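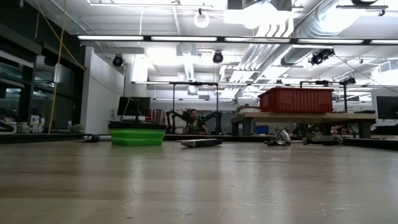 Filed under: Workshop and storage > Bins, crates and tubs

Collapsible container

A collapsible container is a tub or crate whose sides fold down on themselves, so it can be put away flat when there's nothing in it. People also call it a folding tub, a pop-up crate or, in my house, "the squashy one". I've kept this entry going for a few years now, and I still get more letters about it than about anything else I write up for Kedemgate (hinges come a poor second).

Most of them work in one of two ways. The first has stiff walls hinged at the corners, which drop inwards one after another. The second has soft ridged walls that close up like a concertina when you press on the rim, and those are the ones I like best. The rim stays stiff and does nearly all the work, because you lift by it, push down on it, and it keeps the mouth open while you're rummaging. On a good one the rim sticks out far enough to get your fingers under. On a bad one you end up pinching the soft part and the whole thing sags.

Use on the workbench

I think they come into their own at the back of a big table. A bright colour helps, green especially, as it stands out against pale wood and you stop putting it down and losing it behind something. Hand tools can lie along the table next to it while you work and go in at the end. Cables are harder. A long one will creep out over the side and wander across the table however nicely you coiled it, so I tie mine in two places before they go anywhere near a tub.

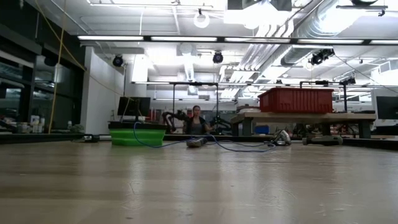 Green ribbed container on a tabletop, with a monitor resting on it and a blue cable looping across the table.

Folding sides don't much like weight on top. A full tub will put up with a bit, but an empty one may start to go down if you lean something on the rim, and it tends to go down on one side first! Ardalan Salehi, who wrote the first version of this entry, tested a Fukora tub by adding paperbacks one at a time and got to 41 before the ridges gave. I've never repeated it — I haven't got the patience, or the paperbacks.

Compared with rigid bins

The rigid storage bin is the older cousin. It usually has ribs up the long sides and a lip around the top, and it's what I'd pick for anything heavy that stays put on a bench or shelf. It takes up the same room full or empty, of course, and that's the main complaint. Tiruwork Berhe wrote in August to say that she keeps big rigid bins for the things she never moves and folding ones for whatever she's busy with that week, and I've pinched the idea wholesale.

Care

Warm water and washing-up liquid will do. Open the sides right out first, as sawdust and metal filings collect in the folds and grind away at them. Don't fold a tub while it's damp inside. If a crease has gone pale it's getting tired, and I'd move that one on to lighter duties (pegs, gloves, balls of string).

Names

The Asfaw catalogue lists them as "bellows tubs", which I've never heard anybody say out loud. Provoser sells the same sort of thing as a "flat-down".

Related entries
Storage bin, rigid
Cable ties and wraps
Workbench
Tabletop scratches, dealing with
Monitor stand
Peg basket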